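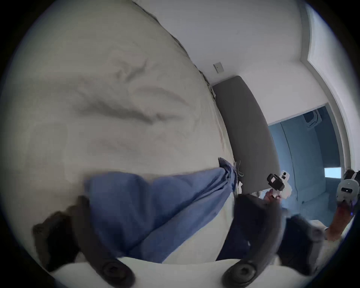 Blue cloth drawn across a pale bed cover, towards the headboard end. The cloth has a small grey tie near its gathered end.

Housekeeping notes: blue cloths on made beds

Following the July linen review at Skingate, the guidance on loose cloths has been rewritten. It covers any soft item spread over, folded on or left lying across a made bed, and replaces the two paragraphs on page six of the old room sheet. Octavio Llanos drafted the new wording after going through 213 room checks, of which 42 recorded a cloth left bunched on the bed cover.

The main change concerns the order of work. The bed cover is now levelled first, working from the foot towards the headboard, and the cloth is dealt with afterwards. Under the old sheet the two were done together, and creases pressed into the cover had to be smoothed a second time. Long diagonal creases normally mean that one corner has been pulled harder than the others. Release that corner, lift the cover clear of the mattress and let it settle before pulling again.
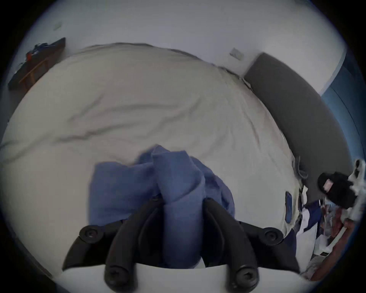

A cloth that has twisted should be opened out before any attempt is made to fold it. Find two neighbouring corners, hold them apart at shoulder width and let the weight of the fabric undo the turns. Heavier cloths may need a shake. Folding over a twist leaves a ridge that shows through the top layer and takes up shelf space - the Wysocka store holds 385 folded cloths when they are flat, and noticeably fewer when they are not.

Where a cloth has a tie or drawstring, lay it inside the last fold. Ties left hanging catch on neighbouring items when a stack is lifted. Do not knot them. A knot tightened in the wash is slow to undo and marks the fabric.

Phones, papers and other personal items on or beside the bed stay with the guest's belongings. Move them to the nearest clear surface before lifting the cover and put them back when the bed is finished. Nothing is to be placed on top of an upholstered headboard, even for a moment.
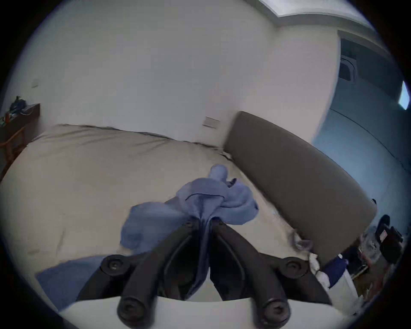 Where there are two cloths of similar colour, fold them separately and compare the edges before stacking. The blues supplied under the Pastevine order are close in shade but differ slightly in length, and a mixed stack leans. The longer size goes at the bottom.

Padded headboards are brushed downwards with a dry soft brush after the bed is made. Damp cloths are not used on grey upholstery, as they can leave a tide line.

The linen count at the end of the review stood at 1,178 pieces across all sizes. Revised room sheets are in the Nokwood office, in the tray by the door. Old copies should be handed in when the new one is collected.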